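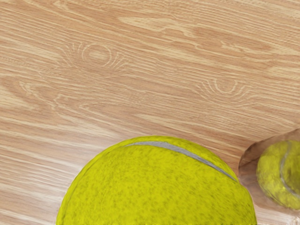

Light wood grain, with a knot at upper left.

Mustonen Hard Wax Finish, Clear Satin: Review

Posted Feb 26, 2021 by Morag Aitken

I bought a can of Mustonen hard wax finish in November for a pine desk top and a pair of shelves. I've used it enough now to say what it does well and where it falls short. I paid full price for it at Grikdale, the paint store, and have no connection to the company.

The can holds 500 ml. It has a pry-off lid, and the lid is my first complaint. It bends easily, and after the third opening mine no longer sat flat. I moved what was left into a glass jar, and that stopped the skin from forming on top. If you plan to use the whole can in a weekend, you won't have this problem.

Prep is the same as for any oil or wax finish. I sanded the desk top to 180 grit and vacuumed it twice. The label says you can go finer. I tried that on one shelf and the finish took less evenly, so I went back to 180 for the other one. Any old varnish has to come off completely.

The finish itself is thick, like cold honey. Stir it well, all the way to the bottom. I put on the first coat with a white nylon pad and worked with the grain in sections the width of my arm. You have a fair amount of working time before it starts to grab. Wipe off everything that hasn't soaked in. I left a little too much along the back edge of the desk and it stayed tacky for six days. The rest was dry to the touch by the next morning.

Coverage was better than I expected. Two coats on the desk and both shelves used a bit more than half the can. My neighbor Lieven Van Wijk used the other half on a stair rail and got two coats out of it as well.

Color is where people will differ. "Clear" does not mean it leaves bare pine as it was. Mine went a shade warmer, close to what you get if you wipe the board with a damp cloth. Knots come up darker than the wood beside them. If you want the raw look, Jorari sells a version with a little white pigment in it, though I found that one chalky on a test board.

The sheen is a low satin. It doesn't glare under a desk lamp and the surface feels like wood, with no plastic layer on top.

Wear so far: coffee wipes up with no mark if you get to it within the hour. A wet glass left overnight made a pale ring, which faded after a light rub with the pad and a dab of fresh finish. I like this about wax finishes in general — you can fix one spot without redoing the whole top. A pen dropped point first still dents pine, and no finish will change that.

The smell is strong for the first day and mild for the next three. Open a window. Lay used rags flat outside to dry before you throw them out, as oily rags can heat up and catch fire on their own.

Good: easy to put on, goes a long way, simple to touch up
Bad: poor lid, slow to dry if you leave extra on, warmer than "clear" suggests

I'd buy it again for a desk or shelves. For a kitchen table with small kids I would go with a harder varnish.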